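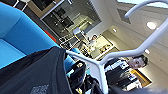
Page last changed: Thu 12 March

Clotton Upholstery Listings

A table of secondhand seating listings, cleaned for work on fabric terms and asking prices. Maintainer: Giuliana Puma.

Contents

listings.csv holds 3000 rows, one per listing. terms.csv maps seller wording to 13 fabric classes. The split file assigns 500 rows to the test set; the rest are for training. Files are UTF-8, comma separated, with a header row.

Fields

listing_id: string, unique within the release
source: Perkden or Moldovan
item_type: sofa, armchair, footstool or bench
fabric_raw: seller wording, spelling left as entered
fabric_class: key into terms.csv
color_raw: seller wording, not normalized
price: asking price in whole dollars, blank if "make offer"
condition: integer from 1 to 4, where 4 is unused
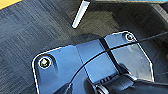 Dark gray woven surface, close view.

Processing

Exact duplicates were dropped on title plus price. Reposts with a changed price are kept as separate rows and share a value in repost_group. Phone numbers and street names were removed by pattern match, so a few odd spellings may remain. Report them and the row will be pulled.

Known problems

Moldovan listings have no condition field before December. Those rows are set to -1 and should be filtered before averaging. "Suede" is used by sellers for both leather and microfiber; terms.csv sends it to class unknown. Asking prices are not sale prices.

Loading

The Foneck loader reads the folder as is. With other tools, force listing_id to string or leading zeros are lost.

License

Free for research use. Keep this file with any copy.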